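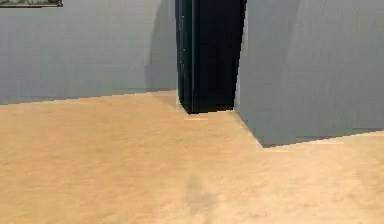
Calado home blood pressure monitor, upper arm, two months of use

My doctor asked for home readings after two high ones at the office, morning and evening, seated, written down. I bought the Calado because the cuff goes on one-handed and it stores 400 readings, 200 for each of two users.

Setup took a few minutes. You set the clock, pick user A or B, and slide the cuff up until the printed arrow sits over the inside of the elbow. The cuff has a stiff inner band, so it keeps its shape while you close it. My last monitor, a Wonden, had a soft cuff that I could never get snug with my left hand. 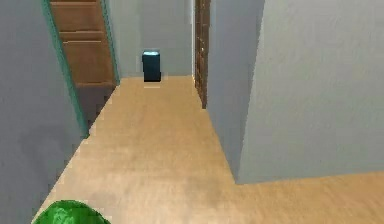 Readings have been steady. In February I took it to the clinic and the nurse, Maribel Quispe, checked it against theirs on the same arm. The top number was 2 points higher on mine and the bottom number matched. She told me to keep using it and to sit for five minutes first, with my feet flat and no talking. My resting pulse shows as 71 most mornings, same as when I count it at the wrist.

The screen is large, but there is no backlight. I take my evening reading by a lamp. The pump is louder than the Wonden's and wakes the dog. It runs on four AA batteries, and the first set lasted 285 readings. An adapter is sold separately.

The app is the weak part. It dropped the connection twice while copying readings over and put one Thursday evening under the wrong user. I went back to a paper log.

The standard cuff was too tight for my husband, so we had to order the large one. Measure your arm before you buy.

Four stars out of five.

Ademir Bezerra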